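03/05/2023

Back in Visby after the exchange week and finally have a table to write at. I said I would keep this up every night and then I skipped four, so most of it goes down in one go.

We left early with the student group, 34 of us on one bus and then the ferry. I slept through most of the crossing. The people who had done the exchange in April told us to bring our own sheets and a towel, and I'm glad I listened, as the hostel at Titholm charges for both. My room had two bunk beds and one outlet. I got a top bunk by the window. It was cold the first night and fine after that.

The first day was mostly forms. We had to sign for the room keys, sign for the bus card, then sign a paper saying we had signed the others. The bus card costs 377 and they give back part of it if you return it in one piece. After lunch there was a campus tour in the rain. The library is good, bigger than ours, and open late. The language center is up two flights of stairs and the sign for it points the wrong way.

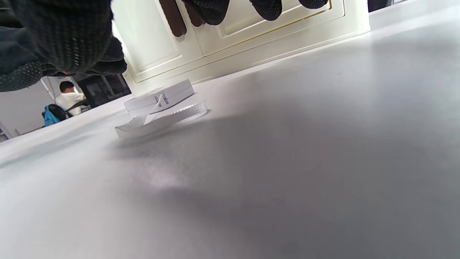

The language evening was on the third night, in the big room at the Flornell building. Each table had a language and you moved on when the bell rang. I was put at the English table for the first half, which meant I talked the whole time and learned nothing, and then I got to sit at Swedish. We went through clothes, weather and things in a house. I tried to get the words for gray gloves with little white dots on them and got the gray and the gloves but not the dots. The word for cabinet I knew already from the kitchen at the hostel, where everything has a label on it. My notes from that night are hard to read. I need to copy them out before I forget what they mean.

The food evening was the next day. Every group had to cook something from home on a budget of 500, and the kitchen had one working oven for all of us. Our group made cornbread and a pot of chili. The store near the hostel had no cornmeal, so two of us took the bus into town to Ibrahim, a small grocery by the bus station that has everything. We got the cornmeal there, and beans, and a bag of dried chilies that turned out a lot hotter than we thought. The chili went slowly. The cornbread was gone before I got a piece. I ate mostly from the table next to ours, a potato and leek dish and some flat bread with seeds.

I had signed up to wash dishes, so I missed the first part of the music. It went on past midnight. Somebody taught a line dance and got the left and right mixed up, and we all learned it that way.

The last full day was talks. One on how credits carry over, which I needed, and one on housing, which I already have. My home school has to approve the history course before I can register, and the form needs a stamp. I asked if an email would do and was told no. So I have to mail it, and it could take two weeks to come back. The deadline is close to that. I will send it tomorrow morning.

I did not talk to as many people as I meant to. I ended up eating breakfast with the same few from my hallway each day. We have a group chat now and there is a plan to meet again when the term is over, either here or at Titholm. I said yes to both.

Laundry is in the machine downstairs. Need to buy stamps, call home, and find the receipt for the bus card.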